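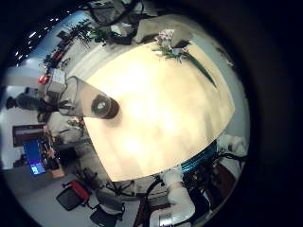
Caderno de laboratório, bancada 2
Setembro, começado às 16h
Por Lanying Fu

Continuo a experiência do estado inicial variado. A pergunta é a mesma que escrevi na semana passada: se a política aprende melhor quando as demonstrações começam com os objetos em posições difíceis, ou se basta ter mais demonstrações começando todas em posição cómoda.

Objetos de hoje: o copo de plástico transparente e a flor artificial. O copo começa deitado em uma parte dos episódios. A tarefa é sempre levantar o copo e pôr a flor dentro. O Jericho propôs acrescentar um terceiro objeto, mas eu prefiro primeiro entender bem estes.

Gravámos 49 demonstrações novas. A Mylene fez a teleoperação quase toda, eu fiz as últimas 7. Peço para não misturar as minhas com as dela antes de eu olhar as trajetórias, porque eu faço a aproximação mais devagar e paro antes de fechar os dedos. O conjunto dela está na pasta Vedton, o meu na pasta Vedton_LF.

Notas sobre a câmara do punho:
- A lente muito aberta vê a mesa inteira e também muita coisa da sala. Ainda não sei se isso ajuda ou atrapalha.
- A zona mais iluminada do tampo perde detalhe. A exposição ficou fixa, não mexer até acabar a série.
- A correção da distorção fica desligada no treino. O Sombat testou com e sem e achou a diferença pequena, mas o teste dele era com caixas, e uma haste fina é outro problema.

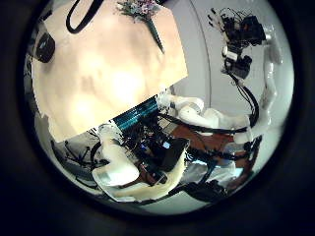
A flor é o objeto que me preocupa mais. Quando a pinça chega pelo lado das pétalas, a rede escolhe um ponto de preensão alto demais e a haste roda. Com a aproximação pela ponta da haste o resultado é mais estável. Pus essa condição no guião como variante B.

Resultado do treino de ontem à noite (só dados antigos, 1,000 passos de ajuste fino): levanta o copo quando a base aponta para o centro da mesa, falha quando a abertura aponta para lá. Penso que é falta de exemplos e não limite do método, mas ainda não posso provar. A Maribeth pergunta se a perda desce igual nas duas orientações. Boa pergunta, vou separar as curvas.

Por fazer:
- treinar com os dados da Mylene sozinhos, depois com tudo
- repetir a avaliação com 2 sementes
- perguntar ao Jericho onde guardou o ficheiro de calibração da mão
- escrever ao grupo de Fernodberg sobre o formato das ações

Termino às 19h20. O treino ficou a correr na máquina Botha, por favor não reiniciar.

Pesquisar no caderno
Palavra ou autor
Procurar

Entradas recentes
Latência da teleoperação, segunda medição (Jericho Castillo)
Preensão de caixas com e sem correção da lente (Sombat Chareonsuk)
Conversor de dados Jikico: erros conhecidos (Maribeth Mercado)
Guião da variante A (Mylene Fajardo)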